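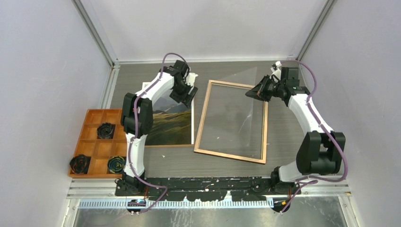
# Enclosed Work Surfaces for Small Assembly Tasks

Project report, Valholm, May 2011
Prepared by Bent Lund and Themis Sarantis

## 1. Purpose

The project examined how the surface and walls of a small enclosure affect the handling of light, flat parts such as open frames. The study was limited to the enclosure itself - its table surface, panels and corner profiles.

## 2. Method

Two table finishes were compared, a plain white sheet and a gray wood-grain surface. Each finish was used for 4 weeks under the same room lighting. Placement errors were recorded on a form adapted from the Dosico course manual. The complete record contains 712 placements.

## 3. Findings

Placement errors were fewer on the gray surface. Pale frames were difficult to locate against the white sheet, particularly near the far edge. Speckled side panels showed less glare than plain ones.

## 4. Remaining work

The joint between the table and the side rail collects dust and should be sealed. Measurements of wall glare will be repeated in December - the winter light in the room is considerably weaker.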